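Rolling towels, and where they go after that

We moved into the Hurham flat in July and I have been putting off the bathroom ever since. The bathroom has no closet. It has a pedestal sink, a tub, a radiator and one shelf that runs along the wall over the door, put up by whoever lived there before. The shelf is deep enough for towels but nobody over there was tall, I guess, because you need a step stool to see what is on it.

For the first few weeks I kept the towels folded in a stack up there. It worked badly. If you want the one at the bottom you pull it out and the whole stack comes down on your head, and then you are refolding towels at seven in the morning. Annick Chauvin, who lives downstairs and has the same bathroom, told me she gave up on folding years ago and rolls everything. I went down and looked at hers. She has the same shelf and it holds more than mine did.

So I switched to rolling. I do it this way. Lay the towel flat, fold it in half the long way, then fold it in half again the same direction. For a bath towel I fold it in thirds instead, which makes a shorter, fatter roll. Start at the end with the tag so the tag is inside. Keep it snug for the first couple of turns and after that it mostly looks after itself. Thick towels never get very tight and I have stopped trying. The thin ones roll up small and stay that way.

Rolled towels on an open shelf will not stay put, though. They move every time somebody shuts the door hard. That is where the baskets come in. I looked at wire ones first and they snag. Wicker sheds in a damp room – I had one in the last apartment and was picking bits of it off washcloths for a year. Fabric baskets with soft sides are what I settled on. You can pull one down with one hand, and if it falls it doesn't hurt anybody. I fold the rim over once so the top keeps its shape.

I measured the shelf at 295 millimeters deep, with a lip on the front, and I would suggest measuring yours before you buy anything. My first pair came from Maillard and stuck out over the edge, so back they went. I paid 15 for the return shipping, which annoyed me more than it should have.

I sort by person, one color each. We each picked a color and we stick to it, so there is no arguing over whose towel is on the floor. Guests get white or near enough to white. The baskets themselves are not labeled. I tried tags and they came off in the steam.

Two baskets is the right number for us. Bath towels go in one and everything smaller goes in the other. I wash on Friday, roll on the kitchen table while the radio is on, and the whole job takes 10 minutes if I don't stop to talk.

One more thing about getting them in the basket. Stand the rolls on end if the basket is tall enough, with the folded edge toward the back so they don't open up. If it is too shallow for that, lay them down, thick ones first.
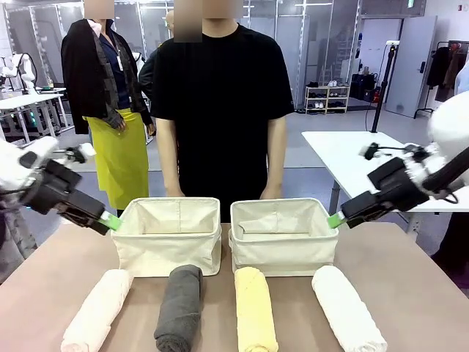 The hand towels are still a problem. They are too small to hold a roll for long and they end up flattened under the others by the middle of the week. Annick hangs hers on hooks on the back of the door, and I have bought four hooks but have not put them up yet. The door is hollow and I need to find out what kind of screws it will take.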